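A day at the Pelcombe makers' fair

December 14, 2019

I almost skipped it. The forecast was sleet, my car had been making the noise again, and the last craft fair I drove to turned out to be two tables of jam. But Pelcombe only opens the old mill to the public twice a year, once in July and once right before the holidays, and I missed the July one because of a wedding. So I filled the thermos and went.

Parking is 3 dollars and you pay a machine that does not take cards. Bring coins! The walk from the lot is uphill and takes longer than the map on the website makes it look, so wear real shoes. The doors were already open when I got there and the whole first floor smelled like cinnamon and warm plastic, which is a combination I never expected to like.

The ground floor is mostly small sellers. I bought a set of coasters from Plerkport (they do cork and felt, very plain, very nice) and spent way too long at the Fiteo table, where they sell puzzle kits for kids and let you sit down and try them. There was a wooden maze I could not solve. A boy of maybe six solved it next to me and then looked at me with real pity, so I moved along.

What I had really come for was upstairs. Lumenta has the long room at the top of the mill, and for open days they let people wander through and look at what they print. I have had a cheap printer at home for a year now and have produced mostly spaghetti — gray spaghetti, then white spaghetti when I changed the spool. I wanted to see what the things look like when somebody knows what they're doing.

They had toys, mostly, and I was so happy about that. I had braced myself for brackets and gears. The one I kept going back to was a shape sorter, a chunky block in the brightest green, with the openings set right into the top. I had a wooden one as a kid with a square, a circle and a triangle, and that was your lot. The green one has a star, a hexagon, an oval, an arch, rectangles in different sizes, and round holes from a proper big circle down to tiny ones.
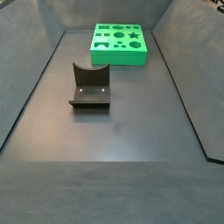
I got down to eye level with it, because that's the part I wanted to learn from. You can see the layer lines running along the front if you look, and I found that weirdly comforting. I've been sanding mine off for months, thinking that lines meant I'd done something wrong. The woman at the desk told me they leave them on most of the toys and only fuss over the places where parts have to slide together. I went home and threw out a sheet of sandpaper that had nothing left to give anyway.

My favorite bit is the three little holes grouped in a triangle near the front. I don't know why they get me. Everything else has its own spot and then there are these three, huddled up together like they're gossiping. If I ever make my own sorter I'm stealing that. I would also steal the star, but the inside corners on a star are exactly where my printer gives up and starts drooling, so maybe version two.

The black holder near it is a simpler thing, an L shape with a curved dip along the top of the upright part. I liked it a lot too! It's the kind of piece I could probably manage at home. I'd scale it up and rest a rolling pin in it, though I'd need a pair, and my husband says we do not need furniture for the rolling pin. We'll see.

There was a wall chart by the stairs saying the room had finished 1,145 prints since it opened. I'd love to know how many ended up in the scrap bin. I asked, and got a laugh and no number.

Lunch was soup from the cart in the courtyard, tomato or lentil, and I had the lentil standing under the archway while the sleet finally showed up. It came with a roll the size of my fist. After that I did one more lap of the ground floor and bought a second set of coasters as a gift (the first set was meant to be the gift, but I'd gotten attached).

A few practical things if you're thinking about the next one. The mill only lets in 300 people at a time and there was a line by noon, so go early. The elevator is slow but it works, and there's a bench on each floor. Strollers were managing fine upstairs, less fine between the tables below. The restrooms are out the back past the cart and they are cold.

I'm already looking at green filament. The really loud green, if I can find it — my local store only had a sort of olive, and a shape sorter in olive would just be sad. I'll post pictures when I have something that isn't spaghetti.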